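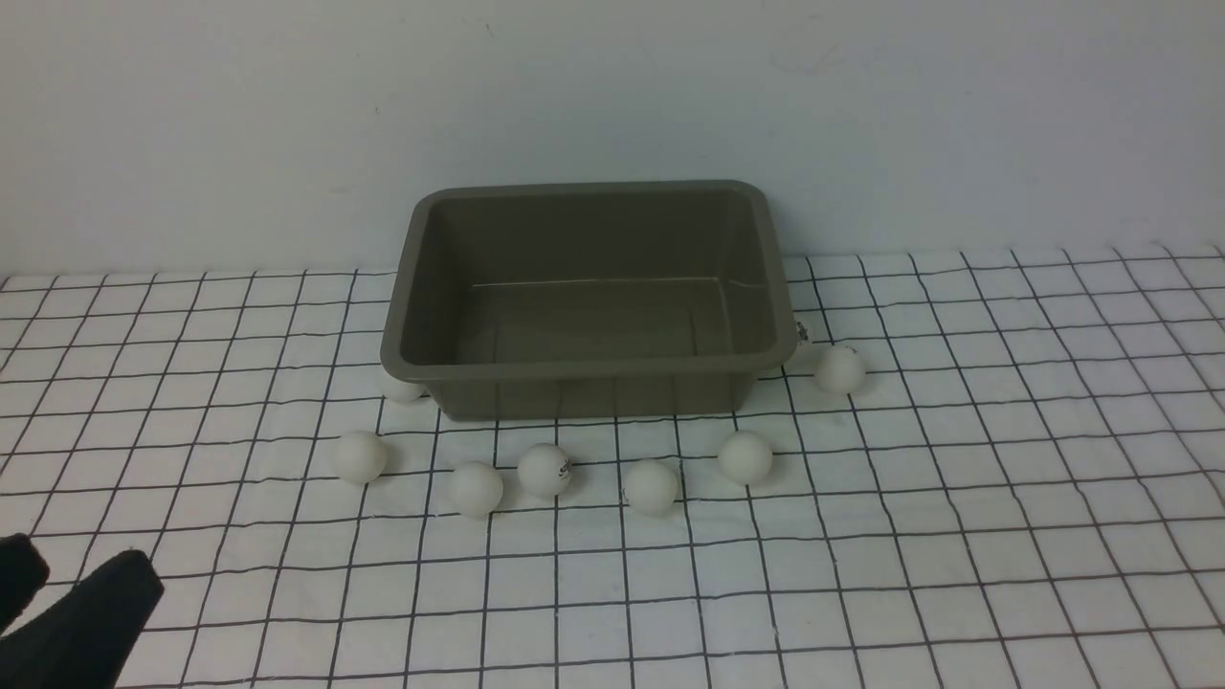

About Coteo

Hi, and thanks for clicking over to this page! Coteo is a small table tennis school for people who have never held a paddle, or who held one in a basement years ago and would like another go. We teach kids from 8 up, plus a bunch of adults who swear they only came to drop off the kids.

I started the school in a rented room on Rivas Street with one secondhand table, a net that sagged in the middle and a bag of 100 balls. The bag split in the first month. I spent most of that class on my hands and knees under a radiator, and the next morning I went out and bought plastic tubs. We've used tubs ever since, and if you come for a trial class you'll meet one before you meet a table.

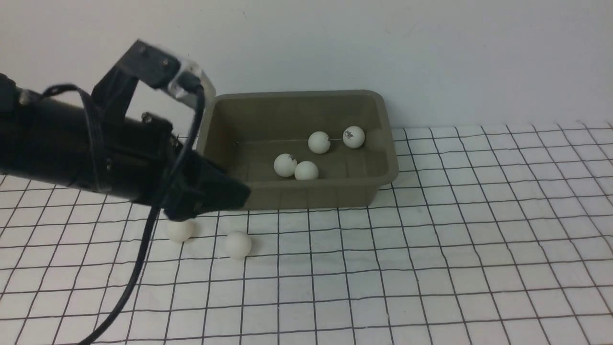
Written by the owner and head coach, Coteo Table Tennis
Last updated in September

So, the tubs. Every beginner class opens with what the kids named the Indus game (it was the name of our first junior team, and it stuck). Balls go out on the floor or a low table, the tub goes in the middle, and you get them all home. First by hand, then with a paddle, then with one bounce on the way in, and that last one gets loud! It looks like tidying up, and I suppose it is, but it also teaches you how light a ball is and how little push it needs. People who come to us hitting everything at the ceiling usually calm down a lot after a few rounds.

I get asked which tub to buy for home more often than I get asked about paddles. Go for a plain rectangular one, wide and fairly shallow, with a rounded rim so it's nice to carry. Tall buckets are a pain with little kids because they tip them over trying to see inside. The color really doesn't matter, though I'm fond of a drab olive or khaki, as white balls show up so well against it. 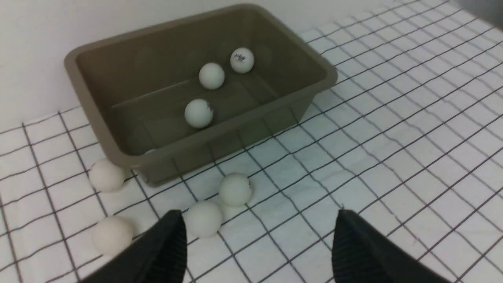
Balls are the other thing I could go on about. We buy plain white ones for practice, and some have a small logo printed on them and some don't, and they all end up mixed together by the end of the week anyway. The logo is handy for teaching spin. Get a beginner to watch the little dark mark as the ball comes over the net and they start to notice which way it's turning. Cracked balls go in the craft box, and we'll happily hand them over to any teacher who asks.

These days we have 3 tables and 62 regular players, and we've moved around the corner into the old Pramix building. The room is bigger, the heating works, and there's parking in back after 5 p.m.

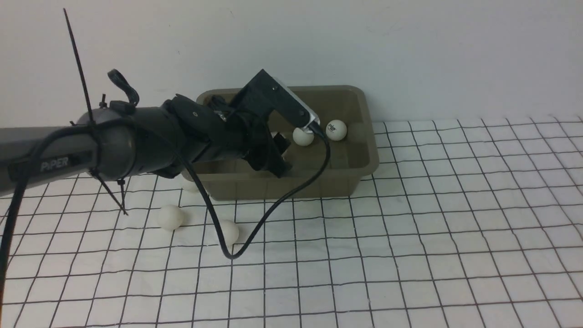

For the smallest players we put the tub on a cloth with a printed grid. You call out a move, two squares left, one square closer, and they roll the ball there before it goes in the tub. My own favorite version is the silent one, where you're only allowed to point, and I'm terrible at it.

Trial classes are free and we have paddles you can borrow. Wear sneakers with clean soles and bring some water. If you'd like to come by and look around first, drop in any afternoon before class starts and knock hard, the front bell is broken.

Classes and prices
Birthday parties
Find us
Contact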